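How a Robot Practices in a Pretend Room

By the Pleris Kids page team

Have you ever played a driving game on a computer? If you crash the car in the game, no real car gets a dent. You press a button and the road is back the way it was. Robots can learn in a place like that too.

This page is about Stallovier, a computer program made by a company called Holmgren. Stallovier is a set of pretend rooms for robots. Schools, clubs and robot builders can buy it. We tried the school version, and we will tell you what it does, what we liked and what we did not like.

What is a simulator?

A simulator is a computer program that copies part of the world. A flight simulator copies the sky and an airplane. Stallovier copies rooms, furniture and a robot with two arms.

In a simulator, everything is made of numbers. A cup has a number for how heavy it is, a number for how slippery it is and a lot of numbers for its shape. When the pretend robot touches the pretend cup, the computer uses those numbers to work out what should happen next. Does the cup slide? Does it tip? Does it stay where it is? The computer has to work this out again and again, many times each second.

The part of Stallovier that does this work is called Jelex. Jelex is the "physics engine." You never see it. It does the math for pushing, falling, rolling and bumping.

What does the robot see?

When you open the program you choose a room. We chose one of the small rooms. You can look at it from a corner, the way a security camera would, or you can look from the robot's side of things. We used the robot's side most of the time. You look out over its gray body with an arm on each side, and the room leans a little, because you are looking from up high and at an angle. It takes a few minutes to get used to.

A room in Stallovier does not need much in it. Ours had dark tiled walls, a window with a red frame, and a wooden cabinet with a plant and some other things on top. A robot has plenty to work out in a room like that. It has to find the cabinet. It has to know how high the top is. It has to move an arm near one thing without knocking over the thing next to it.

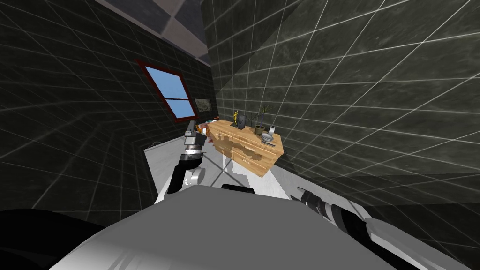

My class had Stallovier for a month and I want to say that the arms are hard to drive at first, harder than the box makes it sound, so please tell kids to start with one arm and leave the other one parked. That was Oriel, writing to us after we asked readers about the program. We agree. The school version has a setting called One Arm, and we think it should be switched on when you first open it. Right now you have to go into the menu and find it.

How does the robot learn?

There are two ways to teach a robot in Stallovier.

The first way is to show it. A person moves the pretend arms with a game controller. The program saves every move. After the person has done a job many times, the computer looks for what the tries have in common. Maybe the hand always slows down before it closes. Maybe it always comes at a bowl from above. The robot starts to copy that.

The second way is to let it try by itself. The robot gets a goal, such as "move the hand to the cup." It makes a move. If the hand gets closer, it earns points. If the hand gets farther away, it loses points. At the start the moves are close to random and the arms wave around like spaghetti. Little by little, the moves that earn points get used more.

Trying by itself takes a lot of tries. We set a very easy job, which was to reach toward one spot on top of the furniture and stop. We let the program run for 3,000 tries. The first time the hand stopped in the right place and stayed there was on try 1,675. On a real robot that would have taken days. In the simulator it was done during lunch, because pretend time can run faster than real time.

Words to know

Gripper: the robot's hand. It often has just a few fingers.

Joint: a place where the arm can bend or turn, like your elbow.

Simulator: a program that copies part of the world.

Physics engine: the part of a simulator that works out how things move.

Reset: to put everything back the way it was at the start.

Why not use a real robot?

Real robots cost a lot of money, and they can break things. They can also hurt people if somebody stands too close. A real cup that falls on a real floor might smash, and then a person has to sweep it up. In the simulator you press Reset.

A computer can also run lots of rooms at the same time. The school version of Stallovier can run 2 rooms at once. The version for robot builders can run around 200. All those robots share what they learn.

There is a problem, though. A pretend room is never quite the same as a real one. Real cups can be sticky. Real light changes when a cloud goes by. Real plants have leaves that bend when an arm brushes past. A robot that does well in the simulator may do badly when it moves to a real kitchen. Engineers call this the "reality gap." One way to make the gap smaller is to change the pretend room a little for every try. The light gets brighter or darker. The table gets higher or lower. Stallovier has a button for this, called Shuffle. 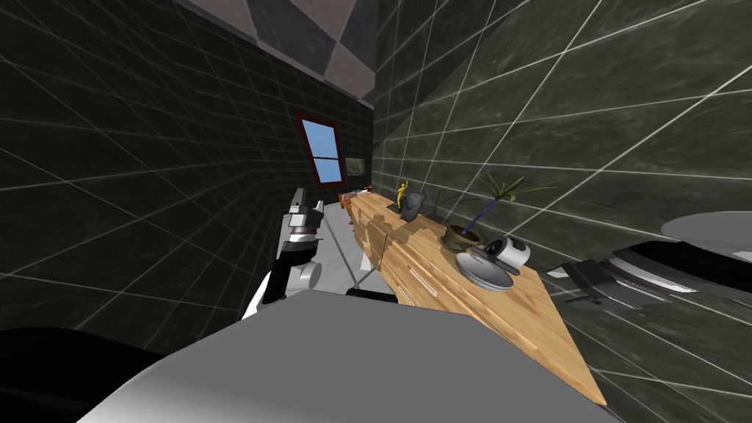
The Stallovier practice room from the robot's side, with both arms in view.

What is it like to use?

The rooms load fast. The controls for looking around are easy, and the Reset button is big and always in the same corner. The plants look nice. Small things that are far away can be hard to make out, and we wanted a way to zoom in. We could not find one.

The lessons that come with the school version are short. The first ones teach you to move one joint at a time. Then you learn to move the whole arm to a spot you pick. After that you use the gripper. We thought the gripper lesson went too fast. It explains how to close the fingers but says very little about how hard to squeeze, and squeezing is where most of our tries went wrong. If you squeeze too lightly, the thing drops. If you squeeze too hard, Jelex sometimes makes it shoot out sideways.

You need a fairly new computer. On our oldest laptop the arms moved in jerks and the fan was very loud.

Would we use it again?

Yes, with a teacher or another grown-up nearby for the first lesson. Kids who already like building games will pick it up fastest. If you have never used a game controller, practice with one first.

Something to try at home

You can find out what a robot has to deal with, and you don't need a computer. Put a plastic cup on a table. Close one eye. Put a thick winter mitten on your hand and hold your elbow against your side. Now try to pick up the cup using only your thumb and one finger.

Next, ask a friend to tell you what to do while you keep both eyes shut. Your friend can only use these words: left, right, up, down, forward, back, open, close. Write down how many words it takes. Then move the cup to a new place and do it again to see if the two of you have gotten any better.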